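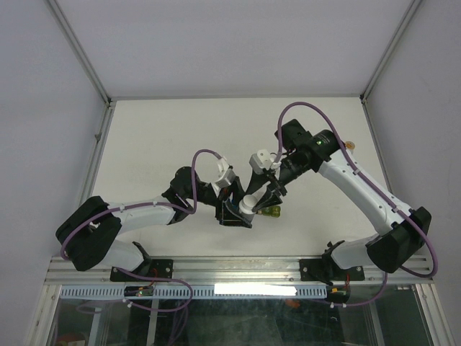 Figure 2. Small white cylindrical container at a white rectangular tabletop.

4. Small cylindrical containers

4.1 Why they are treated apart

The home inventory in Drarnport and Trestum covered 89 households and recorded 1259 small containers kept in kitchens, bathrooms, desks and hall drawers. The Kandasamy scheme, which we used to code them, sorts containers by shape first and by contents second. Round-sided containers that fit in one hand make up their own class in that scheme, whatever they hold. A spice jar, a pill bottle and a tub for drawing pins all land in the same class, and the contents are written down afterward in a separate field.

We kept this order for the present paper. People in the study did not always know what was in a container before they opened it, and a good part of what we saw them do depended on the shape and the outside surface alone. They picked the thing up, turned it, looked for a label, and either opened it or put it back. Boxes and flat tins went through a different set of steps, mostly because they could be stacked and left alone. They are covered in Section 5.

4.2 Color and the surface underneath

Plain white was the color that gave the most trouble in the tidying sessions. Figure 2 gives the combination we mean: a small white container and a white tabletop. Many of the households had light counters or light tables, and small white containers placed on them were overlooked more often than colored or clear ones of similar size. Participants would clear a surface, say they were done, and then find one more item near the back.

The effect was weaker when the container had a printed label facing the room. It was also weaker in homes where the main light came from the side, so that the container threw a shadow across the surface. Under flat ceiling light the shadow falls close around the base and does little to set the object off. We did not measure light levels and can only report what the field notes say, but the notes from the two towns agree on this point.

Clear containers were a partial exception. What people saw was the contents. A clear jar of cloves on a white counter was found at once, while an empty clear jar on the same counter behaved much like a white one. We coded empty clear jars separately for this reason, and later readers of the data should not merge the two groups.

Some participants had dealt with the problem before we arrived. One household in Trestum kept a dark cork mat at the end of the counter and put every small item on it at the end of the day. Another had wrapped colored tape around the lids of anything white. Both households finished the tidying task without leaving anything behind, though they were also among the tidier homes to begin with, and the mat and the tape may have had little to do with it.

4.3 Picking up and turning

A cylinder has no front until someone gives it one. With a box, the printed face is normally the one turned outward, and people put it back that way without thinking much about it. With a cylinder the label ends up wherever the hand leaves it. In the session notes, turning the container to look for a label is the most common action after picking it up, and it was done even when the participant had set the same container down a short time earlier.

Most people used both hands. One held the container low on the wall, and the other turned it or went to the lid. One-handed turning was seen mainly with very light containers and with ones the participant already knew. A few people rolled the container along the counter with a flat palm to bring the label up. This was quick, but it moved the item away from where it had been standing, and on two occasions the container went off the edge and into the sink.

Smooth walls were disliked. Participants who commented on grip nearly always did so about small containers with no ridge, waist or lip, and nearly always while trying to open them. Holding the wall firmly enough to keep it from turning with the lid was the main complaint. Several older participants used a tea towel, a rubber band or the front of a sweater. We had expected rubber jar openers to turn up in these kitchens, and they did, but they were kept for large jars and were too wide to be of much help here.

4.4 Lids

We coded lids as screw, snap, push-on or none. Screw lids were the largest group in kitchens and snap lids in bathrooms. The push-on group was small and came mostly from older households in Drarnport, where metal canisters had been kept for a long time.

Lids were parted from their containers often enough that we added a field for it halfway through the work. The Cuvley pilot, carried out before the main study in a different set of homes, had no such field, and its lid counts should be read with that in mind. Of the containers in our own inventory, 26 had a lid that did not belong to them. In most of these cases the household knew and had stopped caring. The lid closed well enough, and the right one was thought to be in a drawer.

Loose lids were sorted in one of two ways. Either they were put in a single heap to be matched at the end, or each was tried on every open container as it came up. The heap was faster where there were many lids of the same width. Trying each one in turn was faster in homes with few containers, and it had the side benefit that people looked inside the containers while doing it. Quite a lot of old food and old medicine was thrown out at this stage, with no prompting from us.

4.5 Where they are put

After tidying, small cylinders went to one of four kinds of place: a shelf, a drawer, a larger box or tray, or the same counter they had come from, usually pushed back against the wall. Shelves were preferred for anything used in cooking. Drawers were preferred for office and sewing items, even though participants said that round containers roll in a drawer and end up at the back. Laying them down was common when the drawer was too shallow for them to stand, and nearly all of the rolling came from those drawers.

Trays worked well in the homes that had them. A tray with a low rim keeps the containers upright and close together, and the whole group can be lifted when the counter is wiped. The drawback is that items in the middle are hidden by their neighbors. Participants with trays took out several containers to reach one, then put them back in a new order. Over the follow-up visits the same tray was rarely arranged the same way twice, but the set of things on it stayed close to constant.

Containers returned to the counter were often described as having no place. This was said of single items more than of groups. One lone white tub of buttons, in a home with a full sewing drawer, stood beside the bread box at every visit. Its owner moved it each time we asked about it and it was back by the next visit. We recorded such items as unplaced, following the Kandasamy scheme, although the term fits badly when the item is always found in the same spot.

4.6 Limits of the coding

The class boundary is set by hand size, and hand size varies. We asked each participant whether the container could be held comfortably in one hand and took the answer as given. A container that one member of a household called small could be called medium by another. Where this happened we used the answer of the person who did the tidying.

Slightly tapered containers were coded as cylinders if they stood equally well on either end. Those that did not were moved to the cup class. Several yogurt pots used for storage are therefore missing from this section, though people handled them in much the same way as the items described here.

Color was coded with the lid on. A white container with a colored lid was entered as mixed and does not count toward the plain white group in 4.2. Coders in Trestum began by entering these as white, and the early sheets were corrected against photographs in June. A small number could not be checked because the household had since thrown the container away, and these were left out of the color counts but kept in all the others.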